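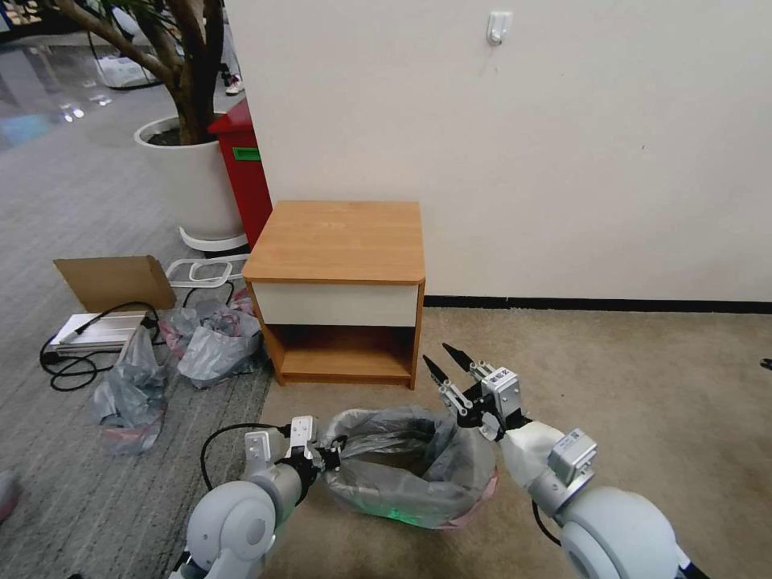
One entrant wrote in after the spring opener that the fuel rule was killing the small teams and could somebody please fix it before the season got away from everyone. Fair enough. It's fixed.

FOR IMMEDIATE RELEASE

ONDURAU ENDURANCE SERIES DROPS FUEL RIG RULE, ADDS AUGUST NIGHT RACE AT KULLTHORPE

Ondurau announces two changes to the club endurance calendar, effective now. First, the mandatory refueling rig is out. Teams can go back to hand-held jugs, two crew over the wall, one on the extinguisher. Second, a new night round at Kullthorpe in August. Green flag at 8:30 p.m., 100 minutes, one required driver change.

Entry for the night round is $1418 per car, up to three drivers. Covers the race, the afternoon practice, transponder rental and one garage pass per driver. Does not cover fuel or tires. Teams already signed up for the full season pay $1044 for the added round and keep their numbers.

Entry form is up on the Ondurau site. No paper forms this year, please don't mail checks.

WHAT CHANGED ON FUEL

Old rule: every car fueled from an approved gravity rig. Good rigs are expensive and most teams with one car were borrowing somebody else's and waiting in line for it. Not racing. New rule: jugs, five-gallon max, dry-break or standard spout. Engine off, driver out of the car. Fire suit, gloves, balaclava and face shield for anyone touching fuel. Minimum stop time stays at five minutes, pit in to pit out, and Geraghty will be timing it at both lines. Come out early and you sit the difference plus one minute. No arguing at the wall.

Teams that already bought a rig can keep using it. No time advantage either way, the five minutes is the five minutes.

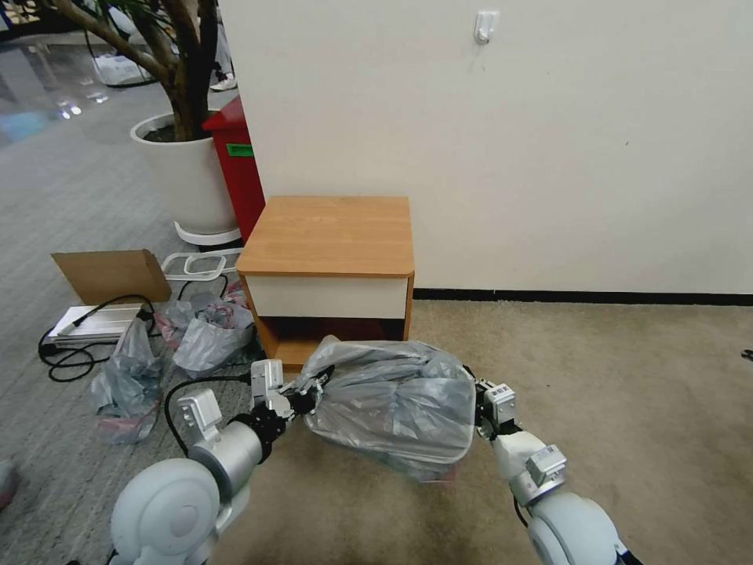 Gray plastic bag held just above the carpet. Photo: Ondurau

THE NIGHT ROUND

Kullthorpe runs the long layout for this one, clockwise, with the chicane before the back straight left open. The paddock is lit. The track mostly isn't, outside pit lane and the last corner. So lights matter. Minimum is two working headlights and two working tail lights at all times, and if you lose both on either end you'll get the mechanical flag and you come in. Light bars are fine if they're aimed down. Tech will check aim against the wall by the scales before practice. Number panels have to be lit or reflective on both doors, scoring can't read flat vinyl in the dark and neither can the corner workers.

Classes are the same three as the rest of the season:

Class A, open hatchbacks and coupes, up to 2.5 liters
Class B, stock-engine cars, up to 2.0 liters
Class C, anything up to 1.6 liters, plus diesels

Garage space at Kullthorpe is tight. There are 14 covered bays and they go to full-season teams in order of entry. Everyone else is on the paved lot behind, power available, bring a long cord. Canopies must be wieghted at every leg.

Drivers new to night running need to attend the 5:00 p.m. briefing and complete three laps in the dusk practice, starts 7:15 p.m. Miss either one and you can crew but you can't drive. Drivers with a previous night race on their logbook only need the main briefing at 6:15 p.m.

TIRES

Juveck is the series tire again and will have a truck in the paddock for mounting and balancing. Same compound in all three classes. Maximum six tires per car for the night round, marked at tech. A flat can be replaced without penalty if the old tire goes back to the truck and gets looked at. Wets are free choice. If it rains hard enough to need them, race control makes the call on the start and the clock runs regardless.

Class winners get a set of four from Juveck. Second and third get a entry credit toward next season.

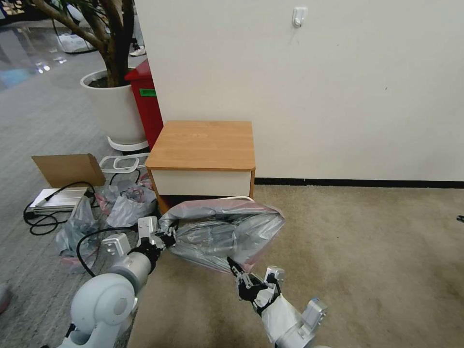
On the carpet, gray bag gripped at the left edge and lower corner. Photo: Ondurau

SPECTATORS

Free in. Parking on the infield until it fills, then the field across the road. Gates open 2 p.m. Paddock is open to the public until 7 p.m., then crew and drivers only. Bring a flashlight for the walk back. No drones, no grills in the infield, dogs on a leash and out of the pits completely. Live timing from Geraghty on your phone, link goes up on the Ondurau home page once cars are on track.

SUPPLEMENTARY RULES

The revised fuel section and the night supplement are posted as two separate files. Read both. If they disagree with the main rulebook the supplement wins. Questions on the rules go through the contact form, pick "tech" from the menu or it lands in the wrong inbox. Waitlist opens as soon as the grid is full.

Media passes for Kullthorpe: use the same form, pick "press." Vest required past the wall, pick it up at registration, closes 6 p.m.

ENDS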